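Gemelwood Community Workshop
Shared rooms walk-through: safety and tidiness checklist with comments

Date of walk-through: June 3, 2020
Checked by: Maeve Lynch
Read and signed: Bláthnaid Ó Ceallaigh

Rooms covered: main room, supply corner, washroom, back hall

1. Exits and walkways
Back hall clear from end to end -- OK
Exit sign lit -- OK
Comment: What a difference from December! You can walk straight through with a box in your arms and not bump a thing. Thank you to whoever moved the bikes.

2. Fire extinguishers
Gauge in the green, pin in place -- OK
Tag readable -- FIX
Comment: The hall tag has faded. Ask Naidoo for a new one at the next service visit.

3. Tables and table coverings
Legs locked -- OK
Cloths not hanging into the walkway -- OK
Cloths lying flat -- WATCH
Comment: I love the mountain cloth, all those teal and green peaks, so please keep it! It does hold its creases, though. Smooth it out before standing anything tall on it.

4. Wire shelving
Heavy items low -- OK
Feet level -- OK
Top shelf under 36 pounds -- OK
Comment: Lovely work here. The Zondumholm bins fit as if they were made for it.

5. Paper goods and small supplies
Toilet paper stored dry and off the floor -- OK
Spare rolls in washroom -- FIX, only 2 left
Loose metal bits put away after use -- WATCH
Comment: Rolls go back in the cupboard at closing, please. Small metal pieces go in the lidded tin. They're easy to sweep up with a cloth and then find with your foot.

6. First aid box
Sealed bandages, gloves, tweezers -- OK
Eye wash in date -- OK
Comment: Best-kept box I've opened in years. Sendar refill list is taped inside the lid.

7. Washroom
Floor dry, soap filled -- OK
Fan running -- FIX
Comment: Rattles for a bit, then stops.

Items checked: 21
Items to fix: 3
Fixes go to Bláthnaid, who has the cupboard key.

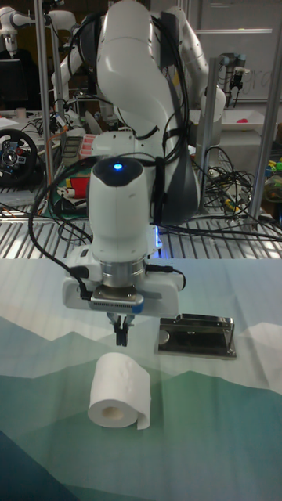
Page 2

Table and supplies, item 3 and item 5. The mountain cloth with a roll of toilet paper standing on it, and a flat metal piece by the roll for the lidded tin.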